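How Does a TV Soap Get Made So Fast?

Some TV stories never seem to end! A drama series might have ten episodes and then take a long rest. A soap just keeps going, week after week, sometimes for longer than your parents have been alive. So how do the people who make one keep up?

Let's look at a soap called Lukumay. It's set in a lakeside town named Rostima, and it has a bakery, a bus garage and a lot of people with secrets. It has reached episode 481, and the makers are already working on the ones after that.

First come the stories

Everything starts in the story room. Writers sit together and plan what will happen to each family months ahead. The Christmas episode that goes out on 23 December 2024 was planned way back when it was still warm outside, and filmed in October. The actors had to wear thick coats and pretend to shiver!

Josphat Sang is one of the writers. He keeps a giant chart on the wall with a row for every character, so that a person who is in the hospital in one episode doesn't pop up selling bread in the same one. A script for one episode can be 100 pages long, and it gets changed again and again.

Then comes the filming

You might think the actors start at the beginning and go on to the end. They don't! If the bakery is needed in four different episodes, all the bakery parts are filmed together. An actor may have an argument in the morning and film the start of that same argument after lunch.
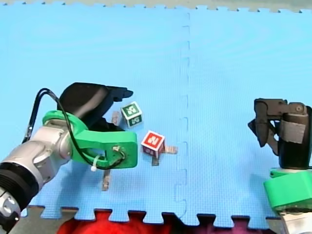
That mixed-up order makes life tricky, and it's why there is a special job called continuity. Hamisi Odera does it on Lukumay. He checks that a scarf is tied the same way and that a glass of juice is just as full as it was before – even if the two bits were filmed 20 days apart.

What about the cliffhanger?

A cliffhanger is an ending that stops at the most exciting moment. Who is knocking at the door? What does the letter say? You have to come back to find out. Next time you watch a soap, try to guess the very last line before the music starts!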